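*Speaker notes, folding talk, Bustmont branch library. 12/30/20. Slow down. Last time I ran through the drawer part in a rush and had to go back.*

## Before I start

Wait for the back row. Ask who got clothes as a present this month, then ask who has already put them away. Then ask who put them away folded. Let that last one hang a bit.

Say who I am, quickly. I altered and pressed clothes for a living at Ashworth for 12 years, and I've folded more black trousers than I'd like to think about. I'm not selling a method. I don't have a book. If anyone asks about the Zotska folding board, I own one, it's behind my dryer, and I'll get to it.

## The claim I'm going to pick at

Most of you have heard some version of this: fold everything the same way, stand it up in the drawer, and your mornings get easier. You'll save time. Your clothes will last longer.

I don't believe most of it. Take it apart slowly:

- **Saves time.** When? Folding a T-shirt into a tidy packet takes longer than folding it in half twice. The time is supposed to come back when you look for it. I've never seen anybody measure that, and the people who say it usually sell drawer dividers.
- **Clothes last longer.** Cotton knit doesn't care much how you fold it. What wears it out is washing, heat and elbows. A crease in a place that rubs can matter on a good pair of pants. On pajamas, come on.
- **Feels calm.** Fine. I can't argue with that one, and I'm not going to try. If it makes you feel calm, do it.

(Pause. Somebody will want to defend the calm part. Let them, but move on after one.)

## What does matter, in my opinion

Getting the thing flat first. That's my whole talk, so if you have to leave early for the bus you can go now.

Every folding chart starts with a shirt drawn as a perfect flat shape, arms out, no wrinkles. Step one is already "fold the left side in." They skip the part where you have a warm lump from the dryer with one sleeve inside out. I think that's why people try the charts at home and give up. They weren't bad at folding. They were starting from a lump.

So, what I do:

1. Find the top. Collar, waistband, whatever the top is. On dark clothes the label is the fastest clue, much faster than hunting for a seam.
2. Get a hold at both ends and pull a little. You want it taut, but don't stretch a knit.
3. Lay it down while it's still pulled. Don't drop it and then try to fix it with your palms.
4. Look for the thick part before you make another fold.

Number 4 is the one people skip. Show the slide now and talk over it.

Leave it up for a while. Black cloth on a white table, which is the best combination there is for seeing your own mistakes. Point to the right side first, where it's a neat band and the bottom edge is close to level. Then point to the left, where it's wider and rumpled and the edge steps down. Ask the room: would you fold this again as it is? About half the audience usually would. I wouldn't. Another fold across that doubles the thick end and leaves the thin end thin, and then your stack leans. Also point out the bit of purple and blue poking out from under the edge near the middle. A tag or label, either one. On black cloth a spot of color like that is something to steer by.

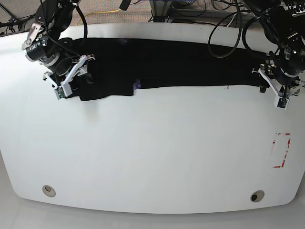 ## The table, and why I'm stubborn about it

People fold on the bed. I did too. A bed gives under your hands, so every time you press at one end the other end moves, and you're chasing it. Then you sit down and it's all over.

A hard, light-colored top is better for dark clothes. If your table is dark, put down a pale sheet and pull it tight. Kitchen counter is fine if it's wiped and dry. I won't pretend you need to buy a table for this.

What I look for:

- Long enough for a pair of pants laid full length
- No rough edge that catches a knit
- At a height where I'm not bending (I'm 5 foot 2, so for me that's lower than most)

Rounded edges are nice if you're leaning against it through a big load. I used to say they were a gimmick. I've come around on that, a little.

## The folding board

OK, the Zotska. Hold it up if I remembered to bring it.

It's a hinged plastic board. You lay the shirt on it, flip one side, flip the other, flip the bottom. It gives you the same size packet each time, and I'll admit the stack looks good. But it has the same problem as the charts. It only works on a shirt that's already flat and straight. Put a bunched shirt on it and you get a bunched rectangle, very quickly.

It also has no idea what to do with leggings, a fitted sheet, or anything with a hood.

If you run a shop and every shirt has to match on the shelf, get one. At home I'd save the money.

## Long dark things

This is the section people ask about after, so do it properly.

Long narrow clothes, like pants, leggings, a long wrap, do best folded lengthwise first, into a band. Then in half, end to end. Then again if the drawer needs it. The mistake is going end to end too early, while one side still has a lump in it.

If one end is thicker, there are a few reasons:

- A fold inside has slipped
- A pocket lining is balled up
- The thing is just made that way, wide at the top and narrow at the bottom, and you can't fix that with folding

For the first two, open it back up. Yes, all the way. I know. It takes less time than patting at it. For the last one, fold the wide part over a bit farther until it's near the width of the rest, and accept that it'll be thicker there. Put the thick ends on alternate sides in the stack.

Zsolt Rácz, who I worked with at Ashworth, used to fold everything from the narrow end and swore it came out flatter. We argued over it for years. I tried it his way again in November on a full load, and I couldn't see any difference. He says I did it wrong. He may be in tonight, so I'd better say it to his face.

## Drawers

Standing up or lying flat? My answer is whichever one you'll keep doing in March.

Standing works if the drawer is full. In a half-empty drawer everything slides over and unrolls, and you've got a lump again. Flat stacks work if they're short. Tall ones get dug through from the bottom.

Black clothes in a dark drawer are a nuisance either way. Leave the label end up where you can see it. Or sort by what it feels like, which is what I do on winter mornings with the light off.

The Mudstead catalog has a drawer set with 147 little compartments. Read the number out twice. I have nothing else to say about it.

## Things people will ask

**Do I iron before folding?** If you iron it, let it cool first. Folding a warm pressed shirt sets the new crease. I don't iron T-shirts and I don't trust people who do.

**What about rolling?** Good in a suitcase. At home it's fine for socks and gym clothes. It won't rescue anything that went in crooked.

**How do you get kids to do it?** I have 2, both grown, and neither one folds. Ask someone else.

**Fitted sheets?** There's a way, I can show you at the front table afterward. Short version: corners into corners, and lower your standards.

## Last bit

Have everybody come up and try with the pile of dark pants. Pairs, one person at each end, pull a little, lay it down. No folding on the first go. Check for the thick end before anyone makes a second pass.

Chairs back against the wall by nine. Bring home the board, and the good scissors.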